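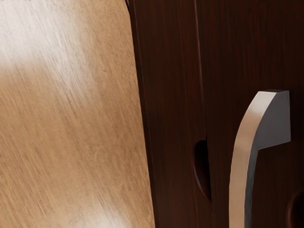

Sim render, door handle close-up, April.

Spent the morning on the equipment budget for the door-opening cell. Yu-ting Chuang wants a number before the Clirkham review and I have been putting it off, mostly over the gripper line.

Quotes so far. Brodow parallel gripper, 1882 with the flange adapter. Traltcombe version, 2209, adapter included, longer stroke, lead time unstated. Wrist camera is 423 either way. I asked Traltcombe for a lead time twice. No reply as of 4:15.

The render doesn't settle it. The handle is a curved metal bar with a squared-off mount at the upper end, and it stands only slightly proud of the dark wood. Clearance behind the bar is what decides finger thickness, and I can't get that from a picture. Need to pull it out of the model file. If the gap is under 20 mm, the stock Brodow fingers are out and we pay for machined ones, and then the price difference mostly goes away.

The bright stripe down the bar also bothers me. Brushed metal with a highlight like that is a bad target for a cheap depth sensor. Added a line for a polarizing filter, price blank. The dark recesses in the panel may read as holes in the depth map too. Put down a note to test before ordering a second camera — Nomura will lend one if we cover shipping.

Moved the spare controller to next year. Did not move the safety scanner, though it would have made the total look better.

Yu-ting asked whether we could stay in simulation another quarter and buy nothing. Possible. The contact model is the weak part, and I don't trust pull forces out of it. Wrote back that one real door and one real gripper would be worth more to us than another quarter of tuning friction values.

Still open: lead time, bar clearance, filter price, who signs for the loan. Draft is saved without a total.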